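Navarrete calls for plain rules on simulated evidence in home robot safety claims

Consumer testing group says a pass mark earned inside a computer should not be sold as proof of safety in a living room

Navarrete, the independent product testing group, has today published a position paper on the use of simulation in safety claims for household humanoid robots. It asks manufacturers, retailers and the authors of the draft Widusell code of practice to stop treating virtual trials and physical trials as the same kind of evidence.

The paper responds to the second draft of the Widusell code, which is open for comment until the end of September. Under the draft, a maker can meet the section on moving safely near furniture with simulated runs alone. There is no minimum for physical testing. The draft also lets the maker choose the rooms. 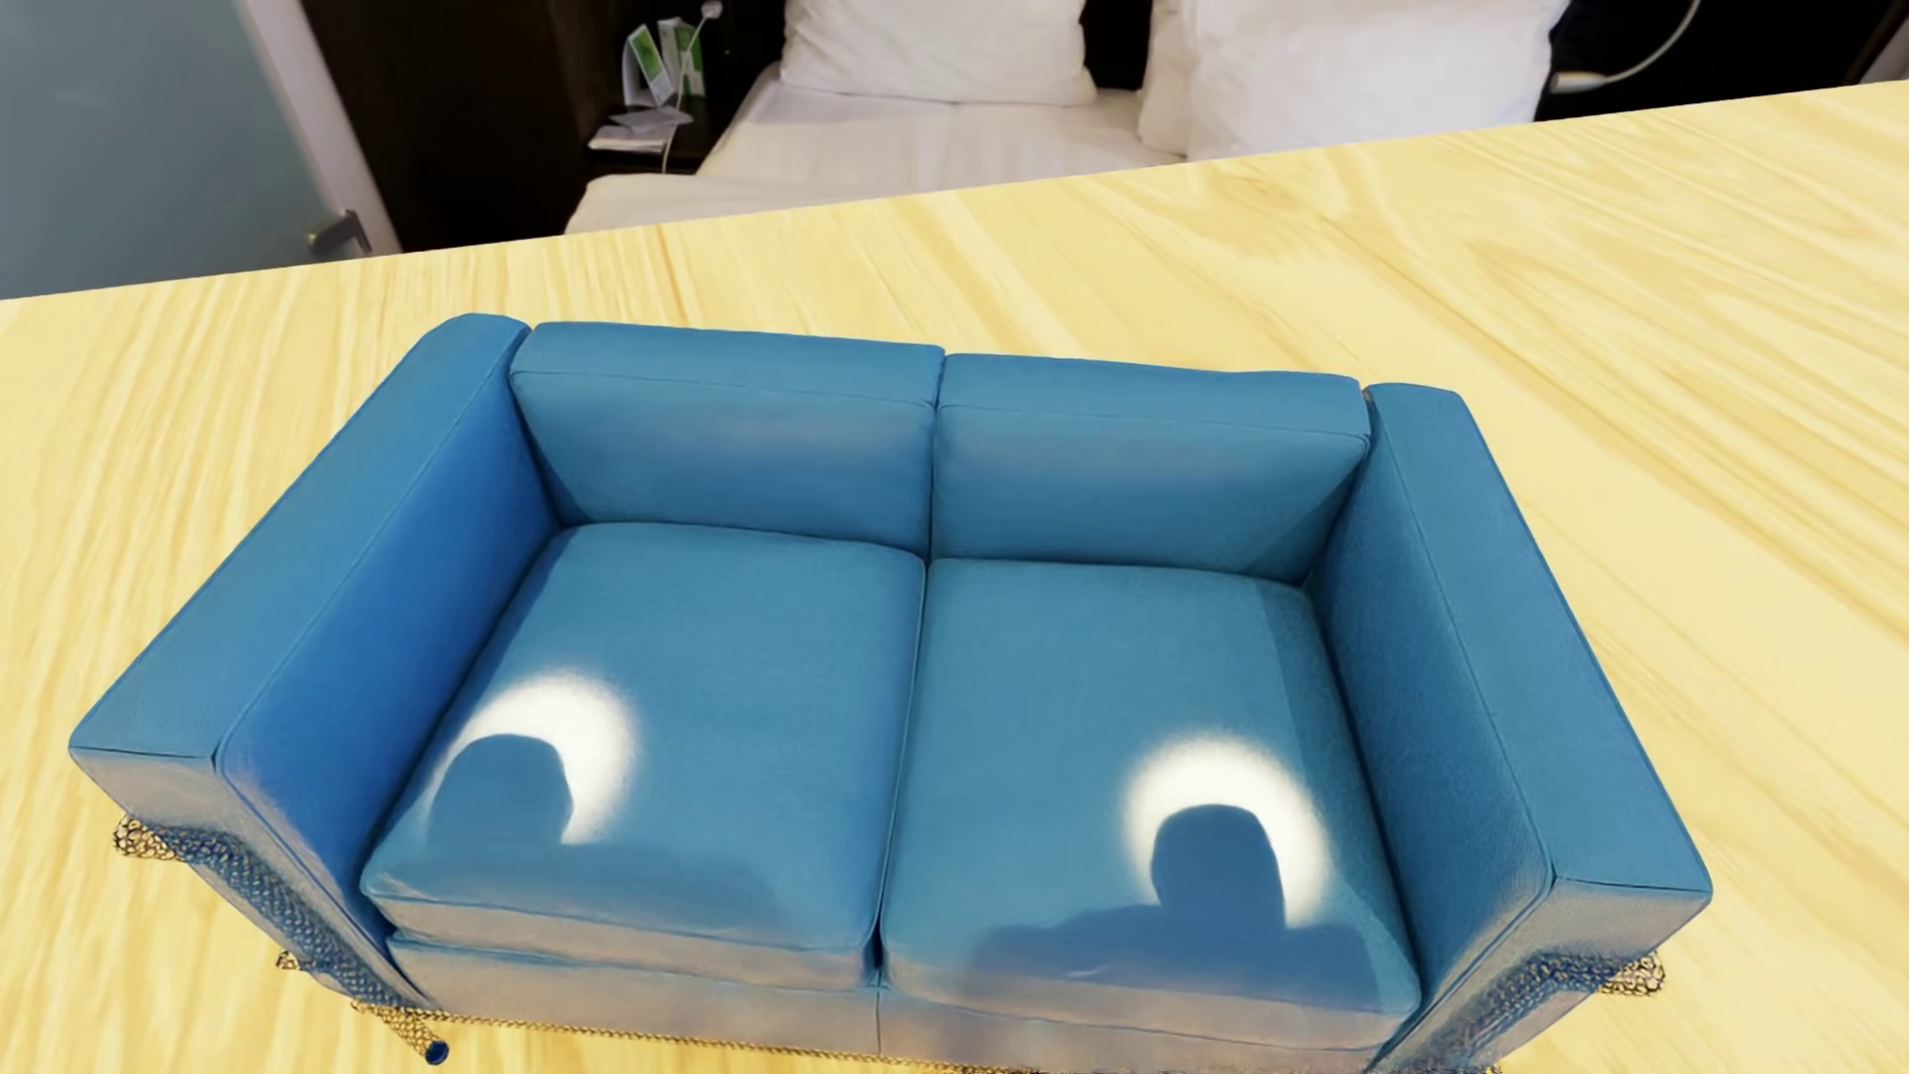

Navarrete has no quarrel with simulation as a working tool. It is cheap, it is quick, and a fall in software hurts no one. Our concern is with what happens to the results once they leave the engineering team and reach a sales page. "Tested in thousands of homes" is a phrase we have now seen in trade brochures, and in the cases we followed up, the homes were computer models.

For the paper, our staff reviewed 2360 simulated runs submitted by Juvard, a maker of simulation software, in support of the draft. All were set in furnished rooms, with the robot standing or walking near seating, counters and stools. Of these, 749 came with a full record of the settings used, including floor friction, the weight of the furniture and how far soft materials give under load. The rest gave a result and little else. Without the settings, another laboratory cannot repeat the run, and a buyer has no way of knowing whether the floor behaved like a floor.

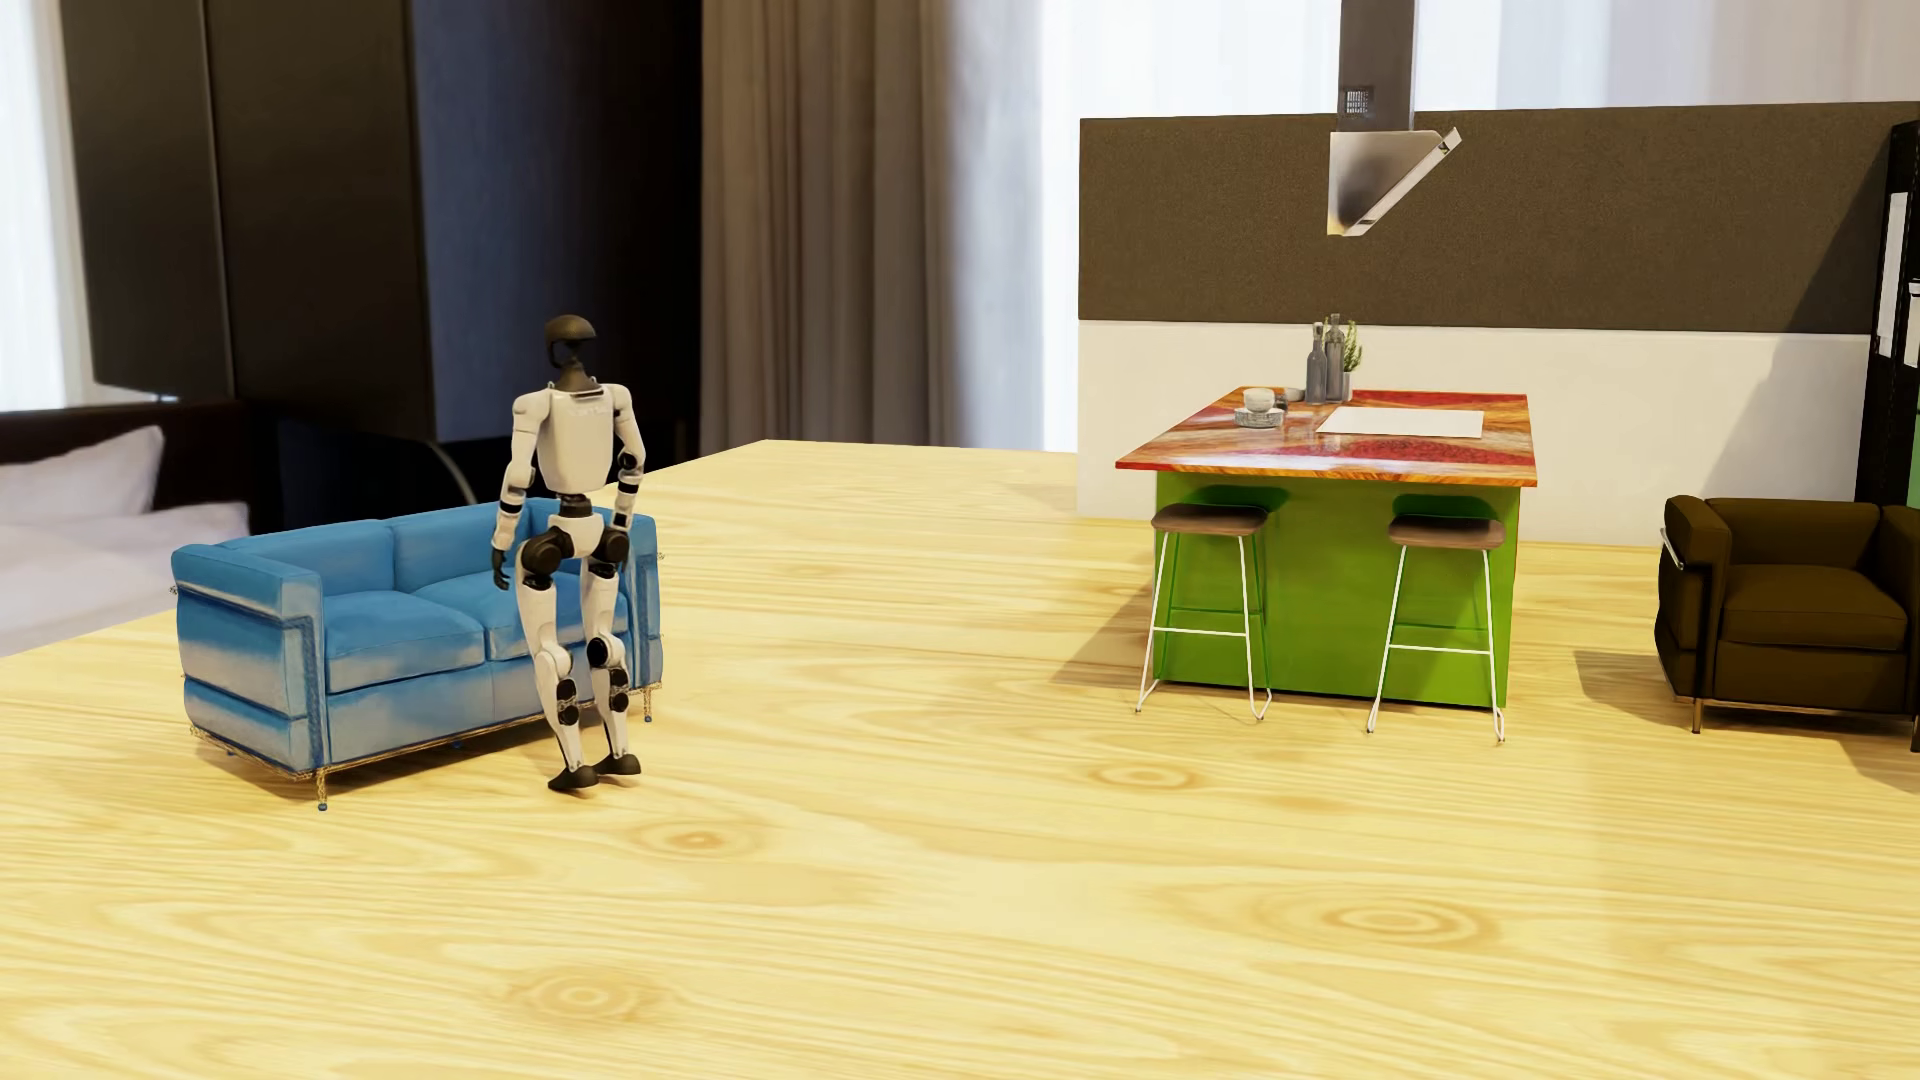

Upholstery is a good case in point. A sofa in a model may look convincing and still be treated by the software as a solid block. A robot that brushes against a block gets a clean, predictable push back. A real cushion sinks, shifts and sometimes catches. The draft code says nothing about this. It asks that rooms be "visually representative", a test that tells us how well the room was drawn.

Juvard has argued that fuller disclosure would expose trade secrets. We are not persuaded. Jatora, which sells a competing package, already lists its contact and friction settings with each set of results, and we found its files far easier to check. We make no claim that Jatora's results are more accurate, as nobody has compared them with physical trials either.

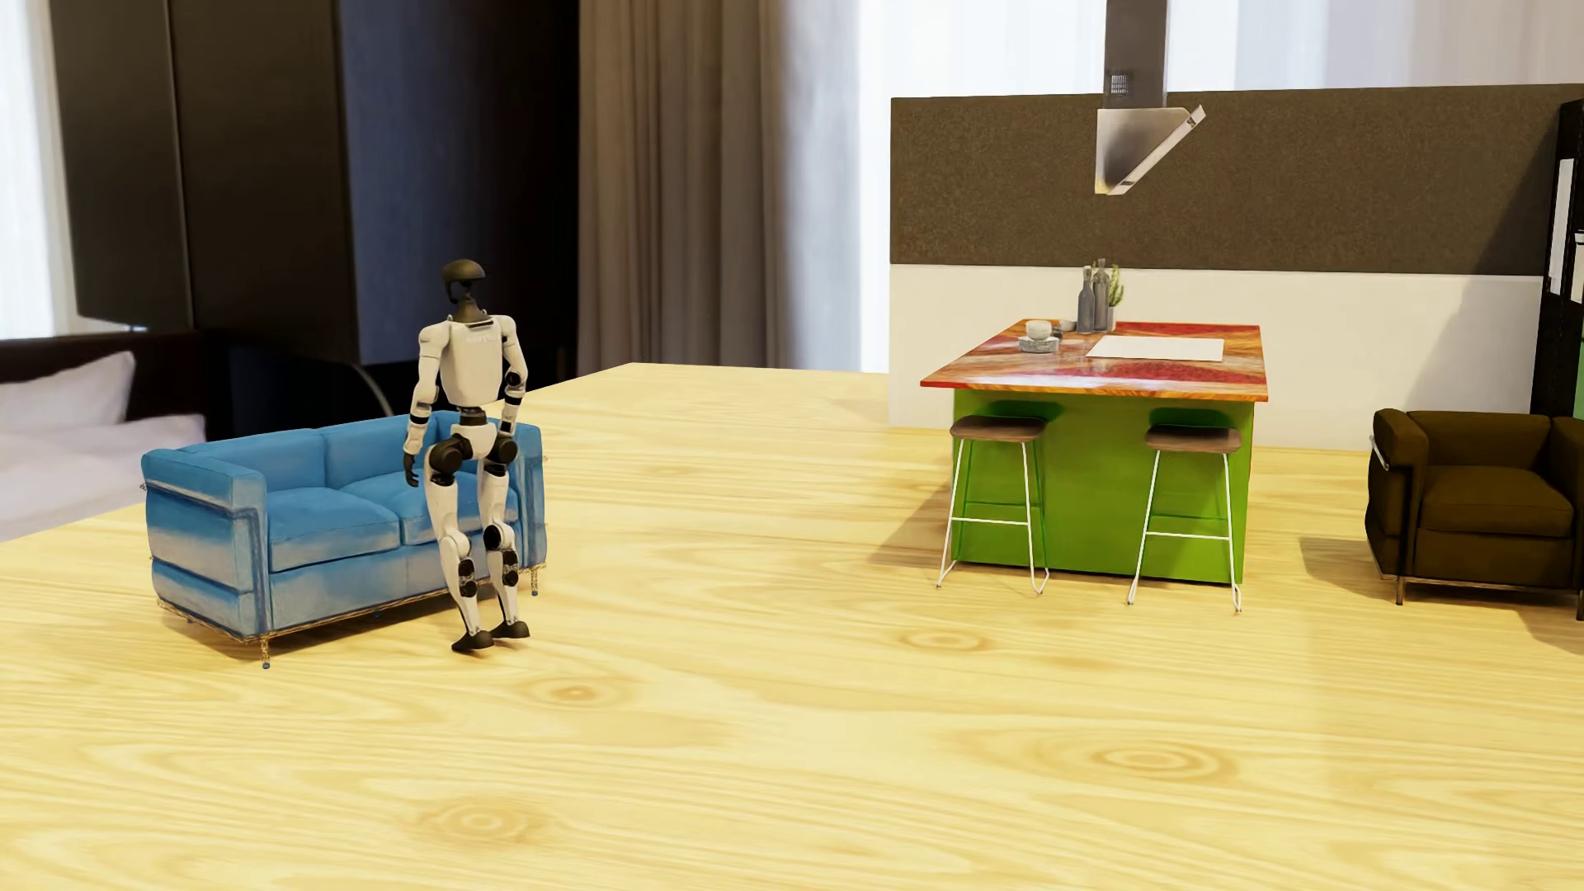
Navarrete is asking for the following changes before the code is adopted:

Every safety claim based on simulation should say so, in the same size of type as the claim.

Settings for friction, mass and soft materials should be published with the results.

At least 5 room layouts should be chosen by a body with no financial tie to the maker.

At least 2 of those layouts should be built and the trials repeated with a physical robot, with any differences reported in full.

Failed runs should be kept on file and counted.

We expect to hear that these steps will slow things down. They probably will. The draft code is voluntary, carries no penalty and relies on makers to check their own work, so a modest delay seems a small price. If the code goes through as it stands, Navarrete will not refer to it in its buying advice – and will tell readers why.

The position paper, with the full list of comments on the draft, is available free of charge from the Navarrete press office. Juvard and Jatora were each sent a copy before publication. Jatora has offered to discuss the proposals on physical trials. Juvard had not replied by noon today.

Notes to editors

Navarrete buys the products it tests and takes no advertising.

The Widusell code covers robots intended for use in private homes. Industrial machines and powered toys fall outside it.

Requests for interviews should be sent to the press office, which is open until 5 pm.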